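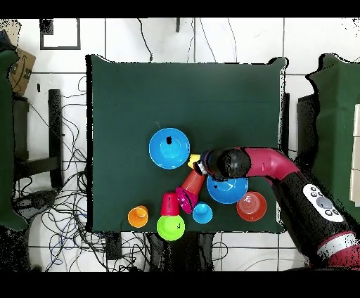

Bowls and cups on the green cloth, Sornley test room.

Wanted: people who doubt that plastic cups can teach tidying

Plovell is looking for adults to take part in a home and test-room study of the Nulero method. Posted 11 Feb 2025.

If you have small children, or have shopped for anyone who does, you may have met Nulero already. The idea is that a household with brightly colored cups and bowls will put them away faster, and with less arguing, than a household with plain ones. The color is supposed to "invite the hand." We have read the Nulero booklet twice and still don't know what that means.

The publisher points to 1,683 happy families. We asked how the families were picked, who timed them, and what they were compared with. We got back a coupon. So we would like to try it ourselves, with people who have no reason to be polite about it.

What you would do

You come to our test room on Benkirane Street in Sornley for 3 visits. At each visit you sit or stand at a small table with plastic cups and bowls on it. Some will be upright, some on their side, some sitting on top of each other. You clear the table your own way the first time. On a later visit you do it the way the booklet says, lighter colors before darker ones, bowls before cups. One of us keeps time and writes down where you hesitate. You will also get a short form that asks how annoying it was, with plenty of room for the answer.

Between visits you keep a kitchen diary at home. A line a day is enough. We want to know what got left out on the counter and who put it away in the end. Please don't clean up for our benefit. Diaries from suspiciously perfect kitchens were the main problem with our last study, which was about drawer dividers and which we ended up not publishing.
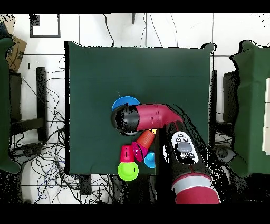 Red cup on the lime-green bowl, magenta and orange cups tipped over beside it.

The arrangement on the table matters more than we first thought. The booklet only ever shows its cups in a neat row, and we haven't met the kitchen where they come out that way. Ours start in a heap near the front edge of the table, so you have to decide what to lift first. Does a cup sitting on a bowl count as put away? The booklet says "nested items are resting items." Our own staff split on this and we'd like to hear from people outside the office.

Who we are looking for

You need to be 18 or older and able to get to Sornley on your own. You should do at least part of the kitchen work at home. With or without kids is fine. We need both, and so far we have far too many parents who already own the booklet.

You should be able to tell the colors apart well enough to follow an instruction like "orange before red." If you have trouble with certain colors, write to us anyway. The booklet has nothing to say on the subject, and we are planning separate sessions.

Please don't apply if you sell Nulero sets, have been paid to write about them, or run a tidying class under another name. We do ask, and we do check.

What you get

A store gift card after the last visit, bus fare both ways, and coffee that has had complaints. You don't get to keep the cups. You do get a copy of the results before they go on our site, including if they show that the method works. We don't expect that, but we said the same about the magnetic spice rack and had to eat our words.

What we can't promise

We can't promise you will be tidier. We can't promise the study will settle anything, either. It is a small group, and a small group can tell you that a big claim looks shaky without telling you why. Anyone who offers you more than that from a table of cups is probably selling cups.

Visits last under an hour. There are 11 places left, and sessions begin in the last week of February. Evening times go first. If only daytime suits you, say so in your note and you will likely hear from us sooner.

How to apply

Use the form on the Plovell site and choose "Cups and bowls, Sornley" from the list. Tell us who clears the table at your house and how it usually goes. Two or three sentences will do. Leave out anything about your personal journey with clutter.

Questions about access, parking, or the diary can go in the same form. We answer on weekdays.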